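The cell at Zavham spends its working life inside a black fabric tent, and Abundio Chávez spends a fair share of his in there with it. He looks after two arms, one table and the cables, and it's the cables he complains about.

"The arms are grown-ups," he says. "The cables are toddlers."

His morning starts at the fingers. He wipes them down, checks the screws and jogs the gripper over the white work surface, watching the view from the wrist. If the fingertips don't meet where they met yesterday, everything after that is a waste of electricity.

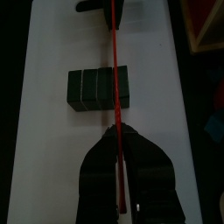

*Fingertips nearly closed over the table, with the red rod between them and four green blocks behind.*

The log lists 562 hours on the current set of fingers. Chávez wanted to change them at 352, and has written so in the margin, twice, the second time in capitals. The spares are coming from Revholm. They have been coming from Revholm for quite a while.

Jaqueline Meléndez, who writes the programs, keeps her own list, and it has 17 items on it. Most concern props that have wandered. A bowl that slides an inch toward the back is, to the software, a bowl that has left the building, so she resets the table by hand before each run and glares at anyone who leans on it.
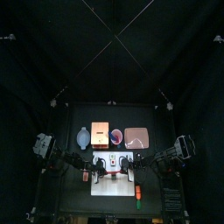
*The two arms face each other over the white board, the button box between them and the bowl, box, cup and tray along the back.*

Cable day is Thursday. Chávez works each loop with his thumb, feeling for stiff spots, and runs both arms through their full reach at a crawl while Meléndez keeps a hand near the red button. She has pressed it in earnest once, in June, when a loop caught on a finger. He still maintains he was about to say something.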